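We use cookies to remember your settings and count visits. Accept all | Manage preferences

Section 4 – Teaching Tremow to see and plan round your table

Right, by now you should have Tremow installed and the arm answering when you nudge it from the jog panel. If it isn't answering, go back to section 3 and sort that first. I once tried to do the perception set-up with a half-working driver and lost a whole Sunday to it, so please don't copy me!

You'll want the overhead camera plugged in, the workspace file from section 2 open, and a few small things to practise on. I use whatever is in my desk drawer.

1. Start the planner, then the viewer. The order matters – the viewer looks for the planner on port 1961 and sulks if it finds nothing there. You'll get a grey window and no error message (I've asked for one).

2. Load your workspace file and press Fit Table. Tremow draws a green sheet over what it believes is the flat surface. If the sheet tilts, press it again. Mine nearly always settles on the second go.

3. Open Detect and set the minimum height to 2 mm. Any lower and the wood grain starts turning up as objects, which is funny the first time.

4. Press Find. Each thing gets an outline and a made-up name such as thing_a. Rename them now, while you still remember which is which. The names carry over into your task scripts, and a script full of thing_c and thing_f is miserable to read a month later.

5. Mark anything you don't want picked up as Keep Clear. Plates, trays, power strips, that kind of thing. The planner will route the fingers over them and won't offer them as targets.

Note: a plate is a special case. If you want the arm to take things off it, tick Surface as well as Keep Clear. With only Keep Clear ticked, everything lying on the plate becomes out of bounds too, and you'll sit there wondering why every plan comes back empty. Anežka Doležal found this one before I did and was very nice about it.

6. Set the finger margin to 18 mm for a first run. You can bring it down later once you trust the outlines.

7. Pick a target and press Preview. A ghost arm runs through the whole move on screen. Watch the wrist, not the fingertips – the wrist is what clips things.

8. Happy with it? Press Run Slow. The arm goes at a crawl and stops dead if you let go of the button.

CAUTION: Tremow doesn't model cables. It hasn't the faintest idea that the gripper lead is there, so leave a decent loop at the wrist and check by eye that nothing can snag when the last joint turns. Keep your hand near the stop button on every first run, even a dull one.

CAUTION: If you move anything on the table after pressing Find, press Find again. The planner keeps its old picture of the world for 60 seconds and will cheerfully plan through whatever you've just put down.

Thin things are the hard ones. Tweezers, pens and the like often come out as a broken outline, so drag the Join slider up until the pieces meet. Fatter things such as a glue stick normally come out whole.
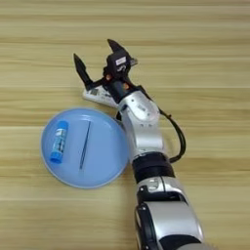 Katia Piras: The Join slider did nothing for me until I switched the depth filter off in the Detect tab. After that my pens came up as one outline each. Might be worth a line before step 4?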